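Ticket: wrist view loses the lid when recording by remote control
Opened by: Birgit Fröhlich
Project: Pekside, kitchen tasks
Opened: 23 March 2023
Status: open, workaround in use

Problem
We are teaching the arm to put a toy corn cob in a saucepan and handle the glass lid, driving it by remote control from the leader arm. The policy trained on the first batch (43 recordings) does the corn well enough. When it has to go to the lid it stops short, or closes the fingers beside the knob.

What I checked
1. Leader and follower joint offsets. Zeroed both, no change.
2. Time stamps. The wrist stream ran 6 frames behind the joint log in the first batch. Fixed in the Wavell recorder settings and recorded 14 new runs. Corn got better, lid did not.
3. Gripper closing force. Same at both ends.
4. Exposure on the wrist camera. Locked it. The glass still gives bright glints, and these move as the wrist moves.

Reply from Hollmann support
They asked whether the operator looks at the wrist view while driving. We don't – we watch the table directly. They think the operator uses things the policy never sees, such as the whole outline of the lid, and suggested coming in higher and slower so that more of the rim stays in view.

Tried that. Six runs with a pause above the lid before going down. The arm now reaches the knob more often, but I would not call it fixed. The tape grid shows through the clear glass, and I suspect the policy is partly following the tape.

Still to do
– Move the lid to a different cell between runs. So far we have been lazy about this.
– Drop run 2,221 from the set, wrong task label.
– Ask Plaltura whether the wrist mount can be tilted back a little.

Stills attached:
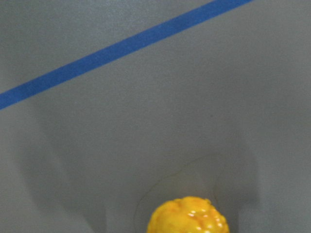
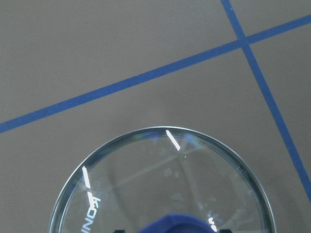
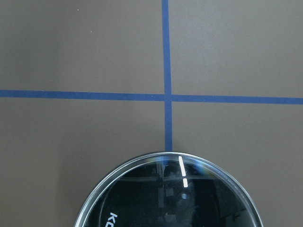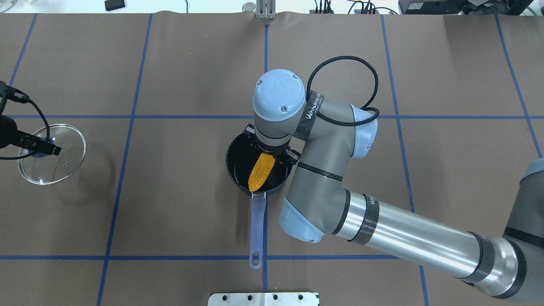 Last still: overhead view, corn cob in the gripper over the saucepan, lid on the left of the table.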